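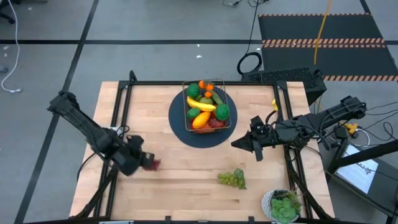 Please Let Your Chatbot Say "I Don't Know"

I write product copy for a living, and for the past year a good chunk of my job has been babysitting the help assistant at Ortner, where we sell replacement parts for kitchen appliances. I didn't ask for the babysitting. It landed on me after I complained about the assistant's tone in a meeting, and let that be a lesson to you.

Anyway, I have come around to an opinion, and it's one my coworkers are tired of hearing. I think we've trained ourselves to be scared of a machine that admits it has no answer.

Last April we sat down with two versions of the assistant, both built on a language model we rent through a vendor called Skaltard. The first would answer anything you threw at it. The second had been told to stop and hand you over to a human whenever it couldn't find the answer in our own documents. We ran 2000 old customer questions through both. The second one passed on 392 of them, and you should have heard the groans in that meeting! Almost a fifth of our customers, sent off to wait for a person. Somebody used the word "embarrassing."

So Natnael Assefa (he runs our support desk and is a lot more patient than I am) took those same 392 questions and read what the first version had said. He read every single one, over a couple of weeks, with a spreadsheet and a lot of tea. Plenty of the answers were fine. Plenty more were nonsense in a very nice voice. One customer had asked which seal fits an older Galler dishwasher and got a part number that doesn't exist in our catalog or anybody else's. It came with fitting instructions, too - four steps, all very confident.

Which of those customers would you like to be? I'd take the wait.

The argument I get back is always about numbers. The dashboard we had then gave a point for every conversation closed without a human, so a made-up part number scored better than an honest shrug. Of course the chatty version looked good. We were grading it on whether it kept talking.

Gerasimos Balaskas, who handles our budget, made the best case against me, and I still don't have a full reply to it. People on the support desk cost money, he said, and if every third company lets its assistant punt, customers will stop bothering with the assistant at all. Fair enough. I do that myself. I type "agent" into the box before I've even read the greeting.

But I think people do that because they've been burned. My sister spent an evening arguing with the bot at Sultidby over a return window it had gotten wrong, and she hasn't used it since, even for stuff it could probably handle fine. You don't get that trust back with a friendlier greeting.

We went with the second version in the end, with one change I pushed for. It now tells you which document it looked in before it gives up, so the person who picks up your question doesn't start from zero. Natnael's team likes that part. Gerasimos would still like the handover number to come down, and he brings it up every month, and I bring up the dishwasher seal.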